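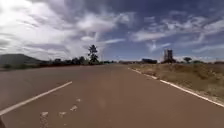 How to work out your fuel cost for a long drive

You need three things: the distance, your car's real fuel use, and the price per litre. A calculator or the back of an envelope will do for the rest.

Step 1. Find your real fuel use
Fill the tank to the first click of the pump and set the trip meter to zero. Drive as normal until you are down to a quarter, then fill up again at the same pump if you can. Divide the litres you put in by the kilometres on the meter and multiply by 100. Mine comes out at 6 litres per 100 km with two people and light bags.

Step 2. Get the distance
Use a route planner and write down the total both ways. Sallstead to Drandau and back, with the detour to Mazza, is 2,625 km.

Step 3. Do the sum
Divide the distance by 100 and multiply by your fuel use. For my trip that gives 157.5 litres. Multiply by the price per litre.

Step 4. Add a margin
Add 10 per cent for queues, hills and wrong turns. A roof box needs more — Bogumił Walczak used a fifth more fuel with his on.

Step 5. Plan the stops
Never count on the last 50 km in the tank. Mark two filling stations for each stop, in case one is shut.

Keep the receipts and check the total when you get home. Change the figure from Step 1 if it was out.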